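Spent the afternoon at the Tremex open day. They had the humanoid out on the floor and let small groups come through. Notes in this thread. 1/11

Sign-in was at 1. We got a badge, a safety sheet and a talk from Hadiza Akpan, who runs the demo program. She kept it short. The building used to be a print shop and the freight elevator still works, which is how the robot got upstairs. 2/11

They let us in for 2 sessions. The first was standing and reaching. The second was teleoperation, where a person wears a headset and sees what the robot's head camera sees. I signed up for both. 3/11

Nam-gil So ran the first one. He went through the startup checks out loud: battery, joints, hands, emergency stop. He does them in the same order every time and reads them off a printed card. 4/11

After that we took turns with the headset. The view points down more than I expected. You see the floor, your own legs and whatever arm you have up. My saved view from the second session: 5/11

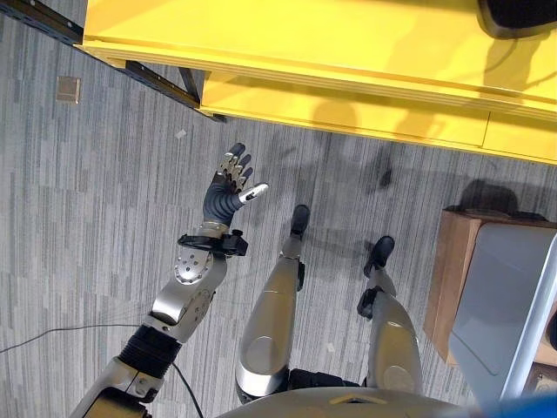
Left hand up and open, facing the yellow table. Head camera view, Tremex open day.

The hand is the part I wanted to see. Four fingers and a thumb, metal segments with black joints, and a dark gray ribbed material on the palm. Kazue Hosoda told our group the palm covering is the part they replace most often. 6/11

Steering it is slow. You move your arm and the robot's arm follows a little behind. I kept rushing and Kazue kept telling me to stop and wait for it to settle. By my third try I was doing better. 7/11

Somebody asked about walking. Nam-gil said they log every walking run and they were up to 107 on this floor. They want 100 more before they change anything in the balance settings. 8/11

I asked why carpet. He said most offices have it, and they would like to find problems there early. Fair enough. The feet are small, smaller than I would have guessed for the size of the legs. 9/11

Group size was capped at 6, so everyone got a turn and there was time for questions. Onyekachi Ekwueme from Fustotard was in my group and asked good ones about what happens when the network drops. The answer is that it holds position and waits for the operator. 10/11

Next open day is in May, same building. Sign-up is by email through the front desk and the teleop slots go first. Wear flat shoes and leave your bag in the lockers downstairs. I'll post my notes on the headset calibration tomorrow. 11/11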